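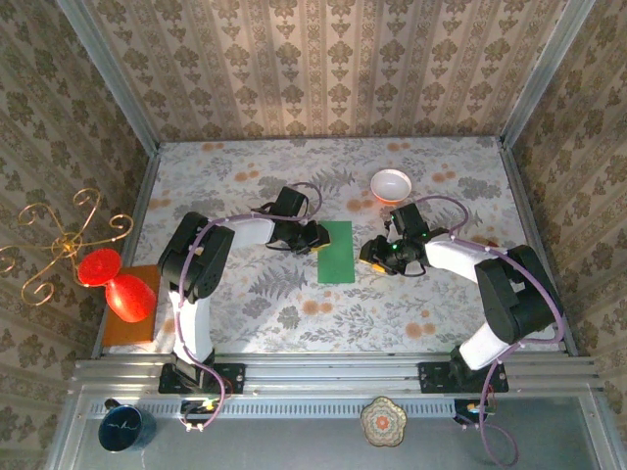
Damask on the walls, ferns on the cloth, and a plain green pad in the middle.

In defence of the patterned tablecloth

I was brought up to believe that if the wallpaper was busy then everything else in the room had to keep quiet. My mother held to this all her life, and for sixteen years of my own marriage I held to it too, with magnolia paint, oatmeal curtains and a white cloth that came out at Christmas and went straight back in the drawer with gravy on it.

I have changed my mind, and I should like to make the case, if you'll bear with me, for putting pattern next to pattern and leaving it there.

Take brown damask on beige, which people are very rude about. They say it reminds them of boarding houses. Well, I liked boarding houses! When the motifs run up the wall in stripes they give the eye something to climb, and the brown is so gentle against the beige that after a week or two you feel it more than you look at it. Now lay a pale grey cloth in front of it, with grey fern fronds and leafy sprigs and a few dotted flower heads in a peachy orange. By every rule my mother knew, the two should quarrel. To my eye they get along nicely, both being plants of a sort, and neither one shouting. The peach sits kindly with the brown, and the grey cools the whole thing down.

What a table like that does want is one plain thing in the middle, and I am fond of a flat green oblong for the job. It gives you somewhere to put your eyes, and somewhere to put whatever you are busy with.

I know the fashion is against me. I spent a wet February afternoon with the Lombardi catalogue, over 2,000 things for the home, and by teatime I had found four tablecloths with a flower on them. The rest were "stone" or "chalk" or a colour called "pause". I have nothing against stone, but I don't want to eat my toast off it every morning for the next thirty years.

A plain cloth also shows every crumb, and makes guests nervous with the beetroot. A fern will hide a good deal. Mine has been hiding a tea stain since the autumn, somewhere near the left-hand corner, and I have stopped looking for it.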